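Workance Opens Enrollment for the Wotport Bin and Bag Picking Service

Members of the Workance equipment program may now apply for the Wotport picking service, a leased package consisting of one arm, one gripper, a fixed camera and the software required to run them. Enrollment closes at the end of November. The service was reviewed by the program's technical office under the direction of Judit Sárközi, and the full report is available to members on request.

The review set aside the supplier's own demonstration parts and used ordinary household and office items, as most member sites handle mixed goods. The office put particular weight on soft containers. A bag has no fixed walls, its floor is seldom flat, and items come to rest against its sides. Each session used a fresh selection of items, among them keys, a rock, a ball and a plush toy with a string loop attached.

The office ran 570 picks over 13 sessions. Of the 58 picks recorded as failed, the greater number involved thin or flat items lying across a fold in the bag. Szabolcs Lengyel, who supervised the sessions, recommends that sites with a high share of such items request a trial period before signing. 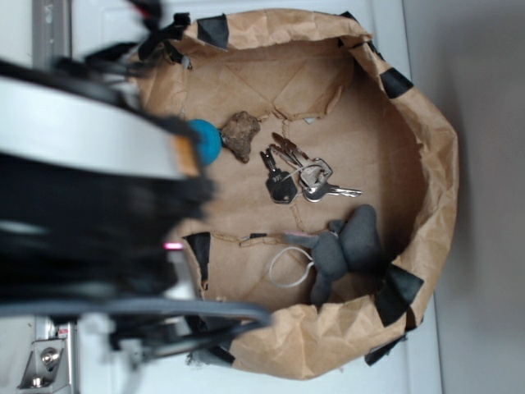 Terms of the Service

The lease runs for 12 months and may be renewed. It covers installation, two visits for adjustment, and replacement of worn gripper parts. Sites must provide a level table, a clear area on all sides and a trained operator for each shift. Training takes 4 days and is held at the Honeo building. Travel costs are the responsibility of the member site.

The service does not cover food handling or outdoor use. Members who wish to use their own camera in place of the supplied unit should obtain written approval first; the adjustment visits do not extend to outside equipment.

How to Apply

Application forms may be obtained from Tullio Piras at the member desk. Completed forms should list the items to be handled, the type of container and the hours of operation. Questions on the review itself should be addressed to Hrefna Riis in the technical office.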